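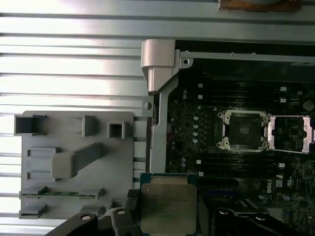
Lustcombe Computer Reuse takes in used home and office computers, fixes up what can be fixed, and passes them along to families and students in the area. We get a lot of the same questions by phone, so Bernadette Fitzgerald and I finally sat down and wrote out the answers. Most of what comes in is desktops, and a desktop is a friendly thing to work on: the big dark motherboard sits in its metal chassis with screw holes along the rail, and a patient beginner can learn the inside of one in an afternoon.

What do you accept?
Desktops, laptops, flat monitors, keyboards, mice and any power cords you can find. Please do look for the cords! We can't take printers or the old heavy tube monitors, but the county drop-off on Hartono Road will.

How old is too old?
If it ran when you last turned it on, bring it by and let us have a look. Older machines often have memory or a power supply we can put into something newer, so very little goes to waste.

Should I erase my files first?
If you know how, yes, and copy anything you want to keep, because we can't get it back for you afterward. We wipe every drive ourselves either way. If you'd feel better keeping the drive at home – and plenty of folks do – just take it out and tell us when you drop off the rest.

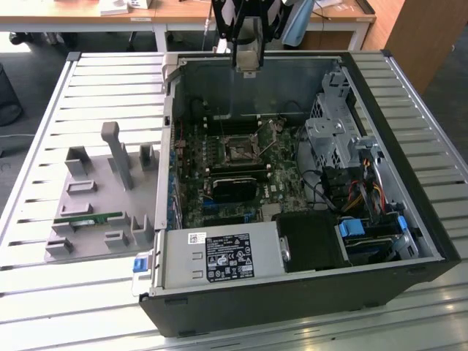 We'll find another drive from the shelf, so please don't feel you're leaving us short.

Do I need an appointment?
Not for one or two computers. For an office cleanout, call ahead so we can clear some floor space. The largest we've handled was 56 machines from Vikora, and it took us most of April to work through them.

What does it cost to get a computer?
We ask $20 for a laptop and nothing at all for a desktop. If the $20 is a hardship, say so and we'll waive it, no forms and no fuss.

Can I get a receipt for my taxes?
Of course. We list what you gave, and you decide on the value.

Last updated: Jul 17, 2020
Print this page | E-mail this page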